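Cleaning the basin, and other things I put off until September

I have a confession to make, and it's a small grubby one. For most of the summer I cleaned my bathroom sink by running my sleeve round it. I know! There was toothpaste, there was a sleeve, the two met, and off I went to do something nicer. Then my sister-in-law announced she was coming to stay and I looked at the thing properly, with the big light on, and had to have a sit down on the edge of the bath.

So this is a post about basins. If you came for the jam recipe, that's next time (the plums are in the freezer and they can wait).

I've always been a kitchen person when it comes to cleaning. I'll happily do an oven. I'll pull the fridge out and go behind it with the long brush and feel marvellous all day. Bathrooms I find fiddly, all those curves and the bit behind the tap where your hand doesn't fit, and I'd got into the habit of buying sprays instead of doing any wiping. At the worst point I had four bottles under the sink, all of them half full and two of them with the same smell. They've gone now, apart from one, and what I use instead is a cloth. A proper one, darkish so it doesn't look tragic after a week, and big enough to fold.
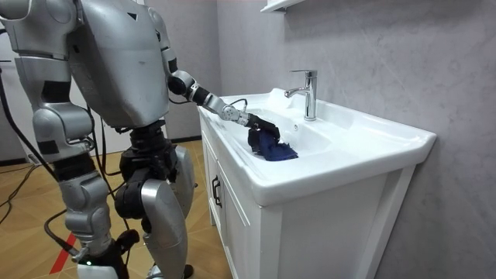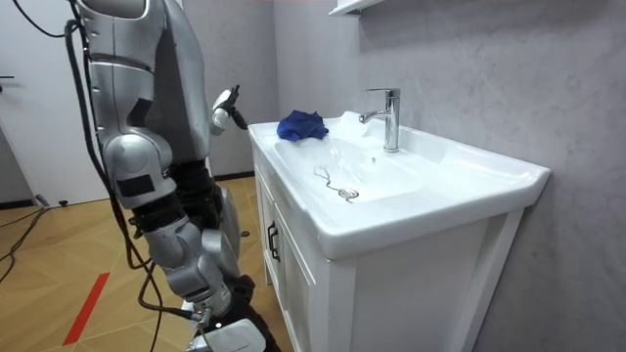
A blue cloth and a white vanity basin.

Brerkthorpe, September

I do like a basin with a wide flat rim, though it's the rim that catches everything. Soap drips sit there and go chalky, and if you've got hard water like ours you can practically write your name in it by the end of the week. I start there now. Cloth folded in four, warm water, all the way along the front and then the sides, and I run a thumb under the lip as well, where it sticks out over the cupboard. You would not believe what lives under a lip.

Then the bowl. I go from the top of the slope down towards the plughole, in big lazy strokes, turning the cloth over when one side has had enough. I used to scrub in circles like a mad thing and all I did was move the toothpaste to a new address. Down and down and down, and rinse, and that's the bowl done. I timed it once while the kettle was on and it was finished before the click.

Chains! I have feelings about plug chains. I grew up with one and I find them very cheerful, but the little beads hold on to gunk like nobody's business. An old toothbrush is good. Or you can pinch the chain in a wet corner of the cloth and pull it through, a few times, until the cloth stops coming away grey. Lift the stopper while you're there and wipe underneath. Have a breath first.

The tap I leave till last so I can have the shiny bit as a reward. I'm a single lever convert, by the way. Our old pair of taps had a crevice round each one that I used to go at with a cocktail stick, and with a mixer there's just the one base to get round. Damp cloth, then a dry one, and buff until you can see your own tired face in it. I've been using a Swai cloth for the buffing, which came in a pack of 20 from the market and will see me into old age. The Stelora ones are softer but they shed in the wash and I ended up with blue fluff on every towel we own.

Some 50 washes in, the first Swai is still going. I do them at the end of a towel wash with no softener, and hang them over the airer. They come out a bit crunchy and I don't mind that at all.

What I haven't cracked is the floor in front of the vanity. Ours is wood, a silly choice in a bathroom but it was down when we moved in, and every splash has to be mopped up straight away or it marks. I've got a mat there for now. It's ugly and it slides. If anyone has found a mat that stays put and can go through the machine, please leave me a comment, I'm begging.

My sister-in-law came and went, and said nothing about the sink whatsoever. She did ask where I got the soap dish.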